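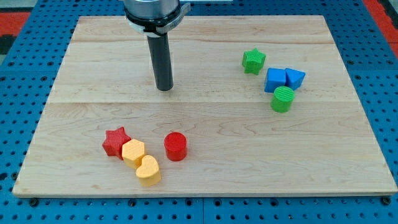 Figure 2. Tabletop workspace with the rod tool above the wooden board and eight shape blocks in red, yellow, green and blue.

3.2 Workspace and tool

The cell was built in the Tranau shared workshop, where bench space is booked by the hour and a setup may have to come off the table at the end of a session. The work surface is a light wooden board fixed flat on a blue perforated table (Figure 2). Bolts along the front edge hold it in place, and the hole pattern lets us return the board to the same position after it has been removed. We did not sand out or fill the seams between the planks. Early runs with the Deltov controller showed that a block pushed slowly across a seam could stall and then jump forward, and we kept this effect in the data.

The tool is a single black rod with a rounded tip, held by a clamp bracket below the wrist. It cannot grasp. All motion of the blocks comes from sideways contact, and the tip is kept clear of the wood during travel moves. Tip height is set at the start of each session with a paper shim and checked again after any change to the clamp.

The blocks include stars, cylinders, a cube, a triangular prism, a hexagonal prism and a heart. Some shapes occur in more than one color, so a command such as "push the star to the heart" is ambiguous unless a color is given. Blocks may touch at the start of an episode, as the blue cube and blue prism do in Figure 2. We found contact between blocks to be the main source of error in the Kollulance tracker, which tended to merge neighbors of the same color into one object.

3.3 Collection procedure

An operator drove the tool in the plane of the board by joystick. Episodes lasted at most 35 seconds. We recorded more than 4000 episodes, of which 69 were dropped after the clamp slipped during a session in December. The remaining episodes were labeled with the Gilani annotation tool. Blocks were rearranged by hand between sessions only, so the final layout of one episode is the starting layout of the next.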